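The Long Season at Gurnanum

Visitors to the lakeside town of Gurnanum have been arriving by the same road since 1919, when the first guesthouse opened its doors to anglers and walkers. That building, the Issahaku, remains in business. It has been enlarged twice and now offers 133 rooms, most of them facing the water.

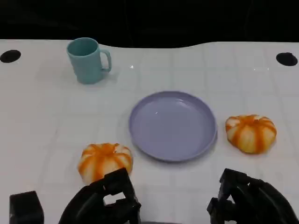

Hospitality in Gurnanum has traditionally followed a short calendar. Hotels filled in July and stood half closed by the first frost. The management of the Issahaku has set out to change that pattern, and its approach begins with modest comforts. Guests who once found a paper cup beside the kettle are now given a proper mug, much like the teal one standing on the white tabletop, and are invited to carry their tea out to the terrace. Heating has been extended to the east wing, and breakfast is served until eleven throughout the winter. 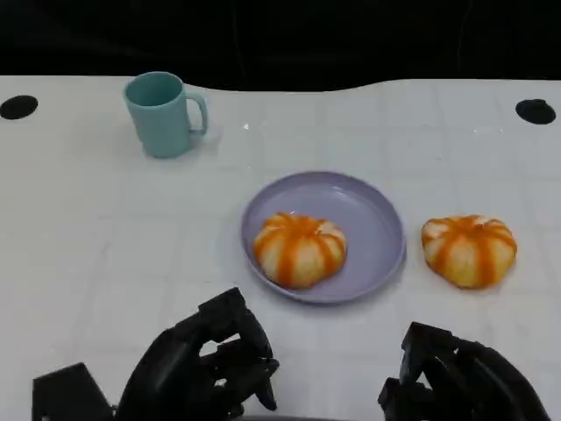 By Maximiliano Domínguez
Travel and Lodging
7/16/00

The neighboring Prendimov Lodge has taken a different course. Its owners closed the restaurant for a full season in order to rebuild the kitchen, and reopened with seating for 200. The dining room is available to residents of the town as well as to overnight guests — a decision that has kept the staff employed between holidays.

Access remains the principal difficulty. The Weveo ferry, which carries up to 300 passengers, operates a reduced schedule outside the summer months, and the last crossing leaves before many travelers can reach the landing. The hotels have jointly requested a later sailing. A reply is expected before the fall timetable is printed.
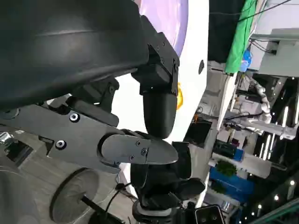
Until then, both establishments will continue to send a van to the railroad station for guests who reserve ahead. Rates at the Issahaku are lowest after the leaves have fallen, and the lakeshore path is kept open all year. Travelers with a choice of dates should ask for a room on the upper floors, where the view extends to the far shore.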